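The small line, and what people hang on it

A full-sized washing line needs a garden, or at least a bath to stand over. The small kind needs a shelf. It is a length of string between two uprights, with a few pegs, and it holds paper: recipe cards, seed packets, stamps off an envelope, the list for tomorrow. People in Clestberg have been making them for years and most of them have never bought one.

The usual design is two pieces of wood for the uprights, a foot on each to stop it falling over, and a dowel low down to keep the two sides the right distance apart. The string goes across the top. If the dowel is left out the uprights lean in as soon as the string is pulled tight, and the line sags in the middle. A drop of glue at each end of the dowel is enough.

Twine is better than thread. It has a rough surface, so the pegs grip it and stay where they are put. Wrap it twice round the top of the upright before knotting it. Some people trim the ends close and some leave a tail, which will fray into a tassel within a month or so. Either is fine.
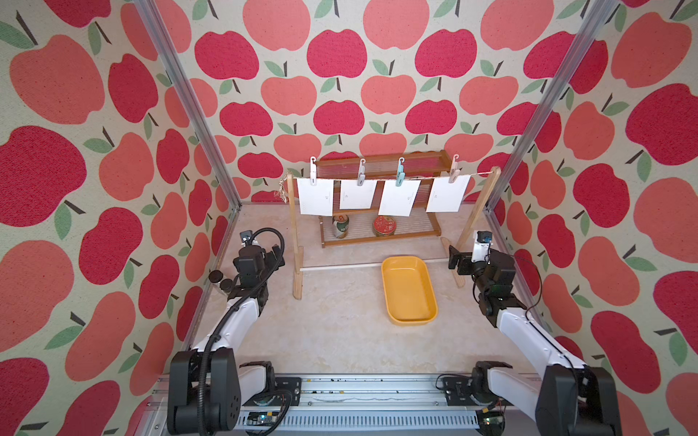
Home and Making Desk

Four cards is a good number for a short line. They hang upright with a gap between them, and each can be taken down without disturbing the next. Pegs in different pale colours, like the white, blue and pink ones on this line, are handy if the cards need to be kept in order, as you can give each job or each person a colour. White card hung up against a busy print, apples in this case, shows up well from across a room.

Plastic pegs are cheap and don't mark the card. Wooden ones look nice but the very small sizes have weak springs, and a heavy card will slide out overnight. Test the grip by giving the card a light tug. For anything painted or stamped, peg it by the very top corner or in the middle of the top edge, and leave it until the back feels dry as well as the front.

The Umau craft shop sells a ready-made rack in pale wood, and a flat-pack one comes from Plakside with 19 pegs in the bag, far more than the line will take. Keep the spare ones in a jar. They go missing, mostly down the back of things.

Readers sent in their own uses when we asked in January. One keeps bus tickets on hers. Another hangs up the week's spelling words for his daughter and she unpegs each one when she has learnt it. A reader in Tuhumury dries pressed leaves between two sheets of tissue and has filled more than 2 albums that way. She changes the twine every spring.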